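Grip Limits Come to the Bench

Lidden's lab automation group spent 36 weeks on a document that runs to five pages. It sets out how a robot arm may handle open and capped tubes on a shared bench, and it went into force at the company's Ruawai site in October.

The core of it is a set of limits. Grip force is set per tube type and stored with the method, so an operator can't change it in the middle of a run. Approach speed drops once the fingers are within a tube's length of the rack. Every wrist camera view is saved at the start of a pick, before the fingers close. 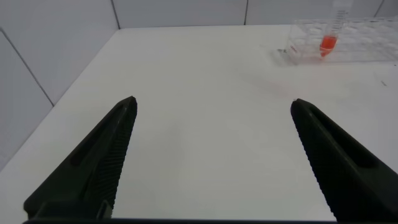 Fingertips get their own section. Ridged inner faces hold well but trap residue, and the rule calls for a wipe after each batch and replacement at 1000 cycles. Qianru Luo, who drafted the section, wanted a lower number. "We had wear data to 2945 cycles on one pair," she says. "The spread between pairs was too wide to use it."

Rack position caused more argument. The draft required fixed locating pins. Fahad Jafri of Gekitz, which runs a similar line, objected that pins make cleaning slower and that a vision check does the same job. The final text allows either, provided the check is logged - a failed check stops the arm and needs a person to clear it.

Spill response is still open. The present wording says only that the arm must retract upward and hold. A revision is due after the Gitier trials.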